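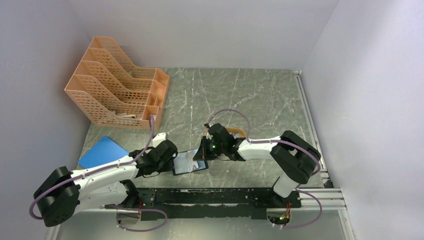 Who can apply for the post of Records Assistant at Mollutstead?
Applications are open to anyone aged 18 or over who holds the right to work in the United Kingdom. Previous experience in an archive or registry is welcome but is not required.

The Aydoğan Trust wishes to appoint a part-time Records Assistant to its Mollutstead office, on a fixed-term contract of one year. The postholder will report to the Records Manager and will help to catalogue the Wukotico papers, a collection of letters, leases and estate accounts comprising 3152 items, of which 392 have been listed to date.

Main duties
Sorting and numbering loose correspondence
Entering descriptions in the Aduvard catalogue
Answering written enquiries from members of the public
Returning files to the strongroom at the close of each day

Applicants should be able to read older handwriting — training will be given where needed — and should write clear, accurate English. The work involves some lifting and the use of steps.

Hours are 20 per week, worked over four days by agreement. Annual leave is calculated in proportion to the hours worked.

To apply, please send a curriculum vitae and a covering letter of no more than 200 words to the Mollutstead office. Applications must be received by noon on Sun 4 October. Interviews will be held in November, and travel costs within the county will be repaid on production of receipts.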